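Okay so our county search and rescue team finally voted to buy a drone and I have thoughts. Thread 1/9
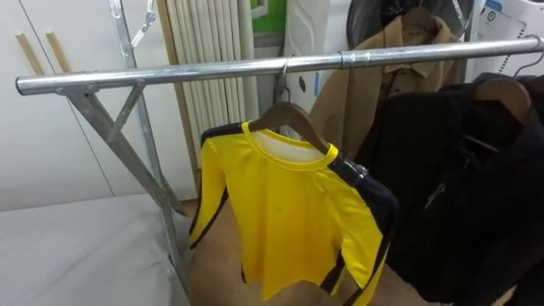 It was close, by the way. The meeting started at 7 and we were still arguing at half past nine, mostly over batteries. I was on the fence until I saw the thermal demo in May.
4 replies · 15 likes

2/9 The demo was up at Quezada, the old quarry past the reservoir. One of our people hid in the brush, the pilot had 166 acres to cover, and she was on the screen in 15 minutes. On foot we'd have been out there till dark (I've done that quarry on foot, my knees remember).
57 likes

3/9 We looked at two systems. The Estex is the bigger one, nice camera, handles wind, costs more than my truck. The Indance folds up and fits in a backpack but the picture gets mushy once you're high up. We went with the Estex. I would've been fine with either.
2 replies · 22 likes

4/9 What surprised me is how much of this is paperwork. Each pilot has to pass the FAA test, and then there's the flight log, the battery log, the maintenance log... We have 3 people studying right now and I'm one of them. Airspace charts are NOT light reading.
31 likes

5/9 Somebody asked if it's going to be used for police work. Our written policy says searches, floods and fire mapping. If the sheriff wants it for anything else, it has to come back to the team for a vote. I pushed hard for that line and I'm glad it's in there.
11 replies · 57 likes

6/9 Also no, we won't be hovering over your backyard. When we train near houses we'll post the time and place the day before – same page where we post road closures.
19 likes

7/9 The part I'm still grumpy about is the software. We're on Erisa for mapping, and it draws the search grid just fine, but you can't hand the grid to a second pilot without exporting it and starting over. If you've found a way around this please tell me!!
6 replies · 9 likes

8/9 Next practice is at Quezada again, night flying this time. Bring a headlamp and something warm, the wind comes straight off the water up there. Ground teams are needed too, so don't skip it if you're not a pilot.
1 reply · 14 likes

9/9 And if you want to help but hate walking uphill, we need people on radios. Training takes one evening and there's usually chili. Message me and I'll send you the form.
8 replies · 26 likes · 12 shares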